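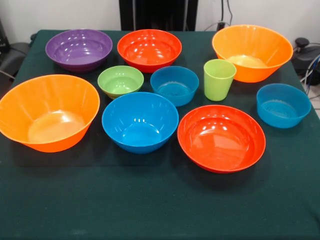
June, evening

Spent most of the day on the reset procedure for tabletop work. Version 2 of the sheet said "return the table to its starting state," and everyone read that line differently. Nabila took it to mean the same objects in the same positions. Yasmine took it to mean the same objects in any positions, provided nothing touched. Both readings are reasonable, so the fault is in the sheet.

Rewrote the line as three separate requirements. First, the object list is fixed for a session and is written down before the arm is powered. Second, positions are changed between runs within the marked limits, and the change is recorded. Third, a clear strip of cloth stays open along the front edge of the table. The third was already habit on our bench but had never been put on paper, and Hanane reports that the Vallport bench doesn't do it at all.

Next problem was names. The log from last month has "plate," "dish," "shallow bowl" and "small bowl" for what I am fairly sure is one object. The difference comes partly from where the person was standing. From above, a bowl with a wide rim loses its depth and gets written down as a plate. From the side, the same thing is plainly a bowl. I don't want an argument over this every session, so the new rule is color first, then size, then a shape word from the approved list. Colors get a list too. Red-orange and orange must be kept apart, because Brahim merged them in one of his logs and we could not recover which item had been moved.

Where two items share a color and a size, the log must say which one by position, stated from the operator's side of the table. "Left" without a reference is no longer accepted. I found three meanings of it in one afternoon of old notes: left of the table, left of the arm, and left in the camera view.

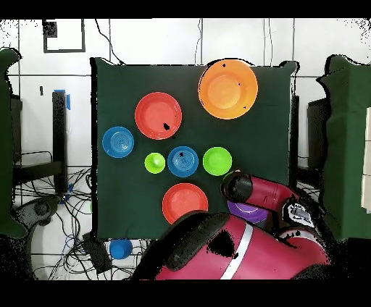 Dropped objects took longer than expected. The old sheet has nothing on them. Yasmine's practice is to pick up the item and carry on. Radwa Naciri's, from her time at Hostov, is to stop, hold the arm, log the drop, and only then reach in. I have adopted hers with one change. An item that leaves the table stays where it lands until the run has ended, and the run is closed with the item marked as off the table. No reaching under or past the arm for any reason while the drives are live. A paused arm counts as live. I put that sentence on a line by itself.

Cables are in the same section. The rule now reads that floor cables are checked before each session and again after any drop — a person bending down to collect something is the person most likely to catch a foot or pull a connector. Routing itself belongs in the Kettani document and I have left it there with a cross-reference. I would like the two merged at some point, but that needs Radwa's agreement and she is busy until the end of the month.

Depth data: specks and small gaps along object edges are acceptable and should be left alone. Do not fill them in by hand. If a whole object drops out of the data, the run is flagged and kept, never deleted. Brahim wanted a threshold in the rule. I don't have enough runs to defend one, so the text says "flag for review" for now. Glare is the likely cause with glossy items, and I have asked for the lighting setup to be noted on the session form so we can test that properly.

Counted the steps in the draft after dinner. Eight before power-on, five after. Nabila thinks eight is too many and that people will sign the form without doing them. She may be right. Two of the eight could be combined (object list and color check), but then a single tick covers two checks, and that is how the old Zarnix form went wrong. Leaving them separate until we have tried the draft on a full session.

Still open:
Who signs off when the operator works alone.
Whether cups go in the same size classes as bowls or get their own.
How long closed runs are held before review.

Sent the draft to Hanane at 9:40 p.m. She replied with one correction, to the wording on "operator's side," which does not hold if the operator sits behind the arm. Changed it to "from the front edge of the table, facing the wall." Need to make the same change in the log template tomorrow.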